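Woche elf in unserer Robotik-AG

Ich habe lange nichts geschrieben, weil das Semester sehr voll war. Heute ist der 24. Juli 2018, die Prüfungen sind vorbei, und ich möchte endlich erzählen, was wir mit dem Greifprojekt gemacht haben. Entschuldigt bitte, wenn ein Artikel falsch ist, ich lerne noch.

Unsere Gruppe heißt Tremuvitz. Der Name kommt von einem Tippfehler in der ersten Anmeldung, und wir haben ihn behalten. Wir sind vier Studierende und treffen uns im Labor im Keller, wo es im Juli sehr angenehm kühl ist. Die Aufgabe klingt einfach: Der Roboter soll einen Gegenstand aus einer Kiste nehmen und wieder loslassen, und das sehr oft. Unser Ziel für dieses Semester waren 1000 Griffe. Geschafft haben wir 1013, davon waren 209 ohne Erfolg. Ich bin mit diesem Ergebnis zufrieden, aber Seidel, unser Betreuer, hat gesagt, dass die Zahl allein nicht viel bedeutet. Man muss auch wissen, welche Gegenstände in der Kiste waren.

Darüber haben wir viel diskutiert. Im Januar hatten wir nur Holzwürfel benutzt, und die ersten 100 Versuche waren fast langweilig. Danach hat jeder von uns Sachen von zu Hause mitgebracht. Spielzeugtiere sind interessant, weil sie Beine und Schwänze haben und jedes Mal anders liegen. Eine Sonnenbrille ist schwierig wegen der dünnen Bügel. Am schlimmsten ist für mich alles, was durchsichtig ist.

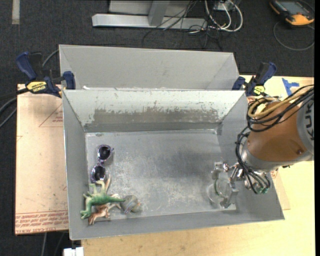
Unser Programm heißt Plistel. Ich habe den Teil geschrieben, der entscheidet, wo die Finger zugreifen. Zuerst habe ich die Punkte nur nach der Höhe ausgewählt. Das war ein Fehler, denn der höchste Punkt ist oft die Spitze von etwas Schmalem, und dann rutscht der Greifer ab. Jetzt bewertet das Programm auch die Breite der Stelle und den Abstand zur Wand der Kiste. Gegenstände an der Wand bleiben trotzdem ein Problem. Man kann sie von oben gut sehen, aber der zweite Finger hat dort keinen Platz. Chih-ming Peng hat vorgeschlagen, dass der Arm sie zuerst ein Stück zur Mitte schiebt. Er hat eine einfache Version davon an einem Abend programmiert, und sie funktioniert öfter, als ich gedacht habe.

Eine andere Sache hat uns fast eine Woche gekostet. Die Kiste war am Anfang nicht befestigt und hat sich bei jedem Kontakt ein wenig verschoben. In unseren Daten sah es so aus, als ob die Kalibrierung falsch wäre. Ich habe drei Tage lang die Matrizen kontrolliert und nichts gefunden. Seitdem benutzen wir Schraubzwingen, und ich prüfe vor jedem Durchlauf mit der Hand, ob alles fest sitzt.

Im nächsten Semester wollen wir mit weichen Sachen anfangen, zum Beispiel mit Stoff und mit Schnur. Der Ordner für diesen Teil heißt schon »Faden«, aber er ist noch leer. Vorher muss ich den Bericht fertig schreiben, sechs Seiten auf Deutsch, und die Einleitung habe ich jetzt zum dritten Mal neu begonnen.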